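Mailing list archive: Ornuvik Paper & Paste
Last updated: Tuesday, December 1, 2020

Subject: Re: Glue that goes yellow

Lwazi Tshabalala wrote:
> Has anyone found a glue for album pages that doesn't go
> yellow? I did my gran's holiday snaps in August and the
> corners have already gone the colour of weak tea. I have
> 90 pages left to do and I'm scared to start!

Oh Lwazi, I feel your pain! I did an entire wedding album with the cheap stuff years ago and it looks as if somebody has been smoking over it ever since.

My vote goes to plain wheat starch paste, cooked up at home in a small saucepan. I know it sounds like a faff (it is a bit of a faff) but you can lift a photo off again with a damp brush if you've put it in crooked, and I always put at least one in crooked. Mix it thin, thinner than you'd think, and let it go completely cold before you use it. A batch keeps in the fridge for a few days and then it smells of old socks, so only make what you need.

If you can't be bothered with cooking, use paper corners and no glue at all. I bought a box of 500 from the Khalaf shop and I'm still nowhere near the bottom of it. The Bisard ones are prettier but the gum on the back tastes vile.

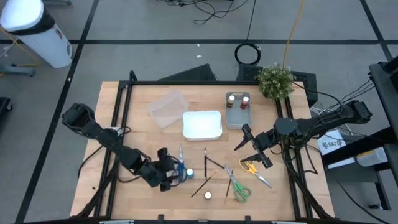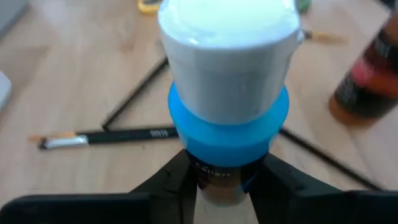
Do test whatever you choose before you go near your gran's pictures. I stick scraps of the same album paper to a bit of card, write the glue and the date on the back and leave them on a sunny windowsill for 14 days. Cut them all to one size so you can compare them properly. Any old scissors will do for that, blue handles like the pair on the bench in the first photo or your kitchen ones, just don't use your good fabric pair! Keep one strip in a drawer as well, so you've got something to hold the sunny ones up against.

Shout if you want my paste recipe and I'll type it up.

Contact the list owner | © Ornuvik Paper & Paste | Back to top

Recent messages
Re: Flesuditz album covers, any good?
Tissue between the pages, yes or no
Getting old sticky tape off postcards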